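Bolsas de malla: ¿cerrarlas siempre o da igual?

terier157
Las cremalleras de estas bolsas me odian. ¿Alguien las cierra del todo o es una leyenda?

pollitz
Del todo, y con la bolsa plana sobre la mesa. La mía es blanca, rectangular, con la cremallera gris.
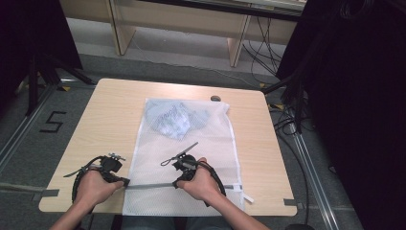
Respuesta de rusterley
Discrepo. Yo hago un nudo y a correr – llevo 2 años así.

pollitz
Y 2 años pescando calcetines del tambor, supongo.

rusterley
Uno. Era feo.

terier157
Probaré con la mesa. El nudo me da miedo.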